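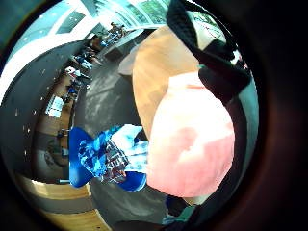

1/ We moved into the new room at Dornley in October, and I promised to write something about the furniture and how we keep it in order. I will do it in short posts, between other tasks.

2/ First the chair. It is royal blue, glossy, with a molded seat and a curved back. I was against this color. I wanted gray. Now I must admit that on a gray floor a gray chair would be very sad.

3/ The chair has one problem: people put their things on it. A bag, a scarf, a jacket, anything with a pattern. By four in the afternoon you cannot sit. Patricio Ojeda proposed hooks on the wall. I agree with hooks, but we still do not have them.

4/ The price, because three people asked me already: 70 for one chair, second hand, from Kasura. The delivery was extra, and they brought it to the door only, not up the stairs.
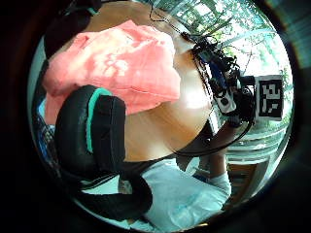

**THE TABLE**

5/ The table is wood, light brown, with a smooth surface. In the daytime the sun comes on it from the window and you get glare in the middle. If you want to read on paper, sit with your back to the wall.

6/ It is a round table, so it has no corner where you can push things and forget them. Headphones, cables, a cloth, everything comes together in the same place. I counted it as a fault when we bought it. Lowri Parri says it is the best thing about a round table, and we did not finish this discussion.

7/ My order for clearing it:
- soft things first (cloth, clothes)
- then headphones
- cables at the end, one by one, never pull

8/ About the cables. I tried the small bags from Vovville, a set of eight. They are good for short cables. A long one comes out of the bag with the same knot it had before, maybe a little worse.

9/ For cleaning the wood I use a damp cloth and after it a dry one. No spray. My mother had a walnut table and she would not allow spray in the same room with it. 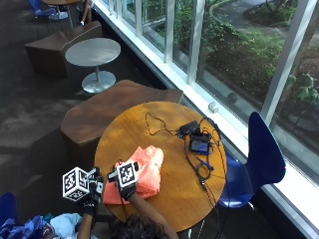

*Words by Hamidreza Salehi, Dornley*

10/ Now the folding, which got the most questions last time. The cloth is coral orange, and in the sun some parts look pink, so please do not write to me again that I named the color wrong. Both names are correct, it depends on the hour.

11/ Put it on the table in a heap, it does not matter how. Find one edge with the left hand. With the right hand press the upper part, so it stays in its place while you work on the other side.

12/ Pull slowly toward you. If a corner goes over the edge of the table, leave it for the moment. When the middle is flat, the corner is easy to bring back. I was always starting from the corners before, and I was always starting again.

13/ Then half, and half again. Smooth it with the whole hand and not with the fingertips. With fingertips you make new creases. This advice is from Zohreh Ghaffari, who worked for some eight years in a linen shop.

14/ The low brown bench by the wall is where the folded things go. It has an angular shape and the sun falls on the top of it. Please do not leave colored fabric there for the whole summer. I lost a good green towel this way in my old apartment.
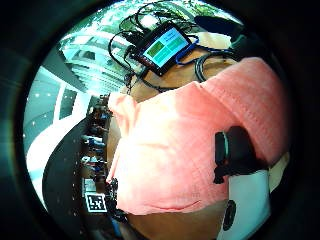 Salmon pink, fine rib.

15/ One more word, on knitted things. Do not fold a ribbed sweater like a flat cloth. Lay it face down, bring the sleeves in over the back, and then roll it from the bottom. The rib keeps its shape better in a roll.

16/ Saeed Esfahani asks if the table comes apart for moving. Yes, the top comes off from the legs. You need two people and a hex key. I have the key in my drawer and I can lend it.

17/ Still open: the hooks, and a curtain for the afternoon sun. If you know a shop near Dornley that cuts curtains to measure, please reply under this post.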